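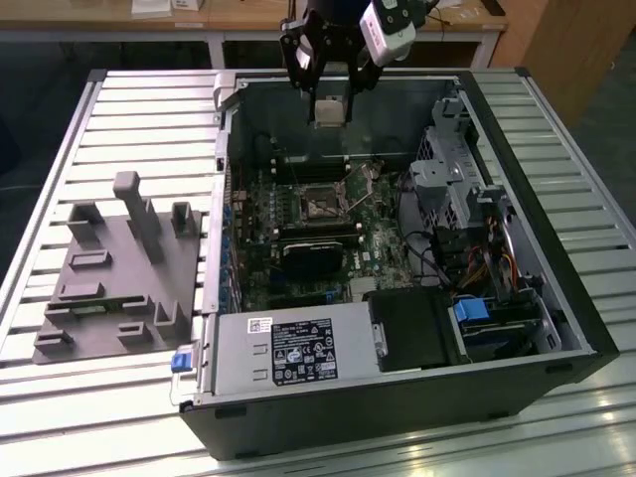
Tillside, 2022-12-02

Section 3. Rules for work on open computer cases

This section applies to every cell where the arm works inside an open computer tower. Please read it completely before the first start, also if you already know the Katene cell from before. The rules for closed cases are in Section 2 and they are not repeated.

3.1 Before you put the case on the platform

1. Disconnect the tower from mains power. Remove the power cord from the cell area, do not only switch off.
2. Press the front power button of the tower and hold it for 10 seconds.
3. Remove the side panel and store it outside the reach of the arm.
4. Check the inside for loose screws. A screw that falls between the slats of the platform must be found before the cell is started.
5. Write the case number in the cell log. If the case has no number, give it the next free one.

CAUTION: The power supply stays closed. It is not permitted to open it in this cell, by hand or by robot, also when the work order asks for it. Send such an order back to Miden planning.

3.2 Position of case and fixture plate

1. Lay the tower on its side with the open side up. The motherboard must face the gripper.
2. Put the fixture plate next to the case, on the left. The plate and the case may touch but one must not stand on the other.
3. Push the case by hand from two sides. If it moves, fasten it again.
4. Collect the cables inside the case and lay them away from the working area. Colored power cables near the drive bays are usually the longest ones and they like to spring back. Use a soft tie, never a metal clip.
5. Check that the camera on the wrist and its cable can travel the full path without touching the case wall, the drive cage or the posts of the plate. Do this at jog speed with one hand on the stop button.

Note: The holders on the plate are printed parts. Look at them for cracks at the start of each shift. A cracked holder is replaced, not glued.

3.3 Work at the processor socket

The socket is the most sensitive place on the board. Most of the damaged boards we recorded in October had damage here, and in most of those cases the operator had skipped step 2 or step 4.

1. Open the lever and the retention bracket fully. A bracket that is half open will catch the fingers.
2. Take a wrist camera picture of the open socket and compare it with the reference picture for this board type. No comparison, no start.
3. Set the finger force to profile 33. Do not use the profile for memory modules, it is too strong for small square parts.
4. Let the arm stop above the socket and confirm the grip on the screen. The part must be level between the two fingers. If it hangs at an angle, go back to the plate and grip again.
5. Move straight up or straight down only. Side movement is blocked by the software below the height of the case wall – do not bypass this block.
6. When you remove a part, place it in its own slot on the plate. Do not put two parts in one slot.

CAUTION: Never reach into the case while the gripper is inside it, also when the arm is in pause. Pause is not a safe stop. Press the stop button, wait for the steady lamp, and only then put your hand in.

3.4 If the arm stops with error 526

Error 526 means that the measured force was higher than the limit of the profile.

1. Press the stop button.
2. Look where the fingers are. If they hold a part, support the part with a dry, clean hand and a grounding strap.
3. Open the fingers with the manual release in the Fasimlow menu.
4. Jog the arm straight up until it is free of the case.
5. Inspect the socket, the lever and the nearest memory slots. Write the result in the log, also when you find nothing.

After three such errors on the same case, take the case out of the cell. It goes to the manual bench and it does not come back on the same shift.

3.5 End of work

Park the arm outside the case before you lift the tower. Empty all slots of the fixture plate, including the thin ones for circuit strips, which are easy to forget. Two persons lift the tower if it still has its drives and power supply inside.

Note: Changes to these rules are made only in the master document. Handwritten corrections on the printed copy at the cell are not valid. Please remove older printed copies of Section 3.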